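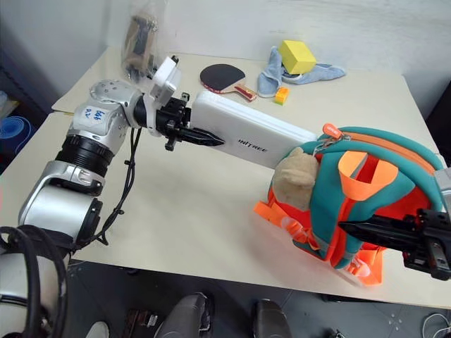 Sterham Community Choir
Minutes of the general meeting, August 15, 2025

In the chair: Graham Stockdale
Minutes: Howard Fairclough
Apologies received from three members of the alto section, all on vacation. Lucky altos!

1. Minutes of the last meeting
Read and approved with one correction. The spring concert was in the school gym and not the library as stated. My mistake, sorry.

2. Summer concert
What a night. We sold 167 tickets, our best yet for a summer program, and the second half got a standing ovation. Graham passed on a lovely note from the piano accompanist, who would be glad to play for us again (yes please!). The tenors came in early on the Illatia suite and recovered so well that most of the audience can't have noticed. Graham thanked everyone who stayed to stack chairs.

The lights over the back row of the risers were too dim to read by. Clip lights were suggested. Howard to find out what they cost and bring a price to the next meeting.

3. Fall program
Long and happy discussion. Graham proposed building the program around river songs and played recordings of two pieces. The first, in four parts with a low drone in the basses, went down very well. The second was liked but several sopranos felt it sat too high for too long. Graham will look for an edition in a lower key.

It was agreed to keep one piece from the summer so that new members have something the rest of us can help them with. Show of hands went to the Illatia suite, first and last movements only.

Sheet music: we have 23 good copies of the suite and need more. Please look at home, in piano benches, under car seats, anywhere. Copies with pencil marks are fine. Copies with coffee on them are also fine as long as the words can be read.

4. Rehearsal time
Request from parents in the group to start at 6:30 instead of 7. Talked over at some length. Those coming straight from work would find it hard. Agreed to try warm-ups at 6:45 and the first song at 7, and look at it again in February.

5. New members
Open rehearsal to be held the second week of the season. No auditions, as always. Trình has offered to run a beginners' half hour on reading music before the open rehearsal, and this was met with applause. She asks people to bring a pencil and not to worry if they have never seen a bass clef in their lives.

Posters: Graham has a draft. The group asked for bigger type and for the word "friendly" to be used only once.

6. Trip to Trarano
The choir there has invited us to sing at their festival next year. Huge excitement. Questions raised on cost, whether families can come along, and whether we would sing one set or two. Graham to write back with a warm yes in principle and ask for dates. No money to be spent until we have them.

7. Any other business
A blue umbrella and a pair of reading glasses were left behind after the concert. See Howard.

The kitchen urn leaks. Graham will take a look at the tap.

We finished with one run through of the round from last winter, from memory, and it sounded terrific.

Meeting closed at 8:50.

Actions
Howard: price of clip lights, count of sheet music
Graham: lower edition, poster, letter to Trarano, urn
Everyone: look for copies of the suite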